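Sorting Small Household Items: How Long Does It Take to Put a Table in Order?

Student project report
Akua Bonsu
Home and Consumer Studies, Nuldale College
Submitted 2020-08-20

Background

My project looks at the small things that collect on a dining table and do not belong to a meal. In my family's apartment the table is used for eating, homework, mending and wrapping parcels, and by evening there is usually something left on it from each of those. I wanted to find out if a fixed sorting order makes clearing the table faster than clearing it in whatever order a person likes.

The idea came from a unit we did in December on kitchen work paths. In that unit we only looked at cooking. I thought the same kind of study could be done for tidying.

Method

I set up the same table for every trial. The cloth stayed on, and one placemat was put down at the side where the person stands. The placemat marks the space that has to be free before a meal can be served. Everything else goes on the cloth behind it or beside it.

The items were picked to be different in shape and weight. Some roll, some slide, and some are awkward to grip because they are flat. They also go to different places when they are put away: the desk drawer, the kitchen, the tool box.

Each person did the task under 2 conditions. In the free condition they were told only to put everything away. In the fixed condition they had to take the items from left to right. Time was kept with a phone, starting when the person touched the first item and stopping when the last drawer or door was shut. Walking distance was taken from a floor plan I drew at 1:50.

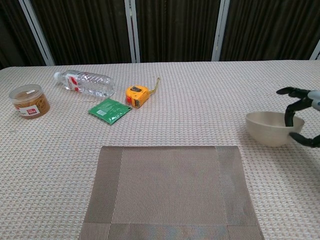 Figure 1. Table with rubber bands, water bottle, green packet and tape measure behind the placemat.

I kept the tape measure open in the layout, with part of the blade out. A closed tape is just picked up. An open one has to be dealt with first, and people handle that in different ways. The bottle was laid on its side for a similar reason.

Results

In total 216 trials were timed. The fixed order was slower for most people at the start. After several tries the difference got smaller, and in the last group of trials the two conditions were close. The longest walks came from the free condition, where people often went to the kitchen, came back, and then found another thing that belonged there too.

The flat packet was the item most often left until last in the free condition. Two people told me they did not see it as clutter because it lies so flat. The rubber bands were nearly always taken early, perhaps because the container is large and easy to hold.

Storage

For the second part I compared ways of keeping rubber bands. We used to have them in a Vokden drawer tray, where they got mixed with paper clips and string. A see-through container with a lid was preferred by everyone I asked. I also tried a Kasutel hanging pouch, which took less space but was hard to close with one hand.

Problems

The cloth has a woven texture and moved a little when heavy things were pulled across it. I smoothed it between trials, but I did not record how far it had moved. My times are also only as good as my thumb on the phone, so small differences should not be trusted.

Next steps

I would like to repeat the study on the Slaoui workbench in the craft room, which has a hard surface and shelves within reach. I would also add a third condition in which items are grouped by where they are stored before anyone starts walking.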